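Zu Besuch beim Schiedsgericht in Zukville

23/08/2023

Wer wie ich seit Jahren Arbeitsverträge liest und über die Schiedsklausel meistens hinwegblättert, bis es Streit gibt, der freut sich über eine Einladung wie diese: Die Schiedsstelle Adugna hat in Zukville ihre Türen geöffnet, und unsere kleine Kanzlei Poretti durfte mit 4 Leuten hinfahren. Die Anreise zog sich ein wenig (der Anschlussbus fährt nur alle zwei Stunden), aber dafür gab es gleich am Eingang Kaffee und einen wirklich vorzüglichen Pflaumenkuchen.

Begonnen hat der Tag im großen Verhandlungssaal. Man sitzt dort an einem ovalen Tisch, die Parteien einander schräg gegenüber, und ich muss sagen, dass mir das sehr gefallen hat, weil es viel weniger nach Gericht aussieht, als ich erwartet hatte. Die Leiterin der Geschäftsstelle erklärte uns den Ablauf vom Antrag bis zum Schiedsspruch. Die Einschreibegebühr beträgt 3000 Euro, und wer sie trägt, war natürlich sofort das Thema in der Runde! Bei Klauseln, die der Arbeitgeber vorgibt, schaut man in Zukville jedenfalls genau hin, und das fand ich beruhigend.

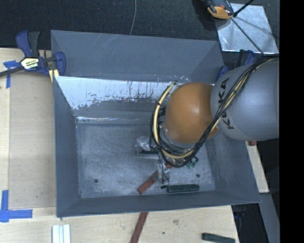

Nach der Mittagspause wurde ein Verfahren nachgespielt, und zwar mit verteilten Rollen. Ein Lagerarbeiter der Firma Wotico verlangt Überstundenvergütung, die Firma beruft sich auf die Schiedsvereinbarung, und dann geht es erst einmal eine gute Weile nur um die Zuständigkeit. Ich durfte die Beisitzerin geben und habe mich, das gebe ich gern zu, bei den Fristen zweimal verheddert. Der Vorsitzende hat mich mit großer Geduld wieder eingefangen.

Sehr lohnend war auch das Archiv im Untergeschoss, wo die abgeschlossenen Akten 10 Jahre aufbewahrt werden, bevor man sie vernichtet. Einsehen durften wir selbstverständlich nichts, aber über die Schwärzung vor einer Veröffentlichung haben wir uns lange unterhalten, und ein paar Hinweise habe ich mir für unsere eigene Ablage notiert.

Im September soll es einen zweiten Termin geben, dann mit Schwerpunkt auf Sammelverfahren. Anmelden kann man sich formlos bei der Geschäftsstelle, und festes Schuhwerk für die Kellertreppe sei allen ans Herz gelegt.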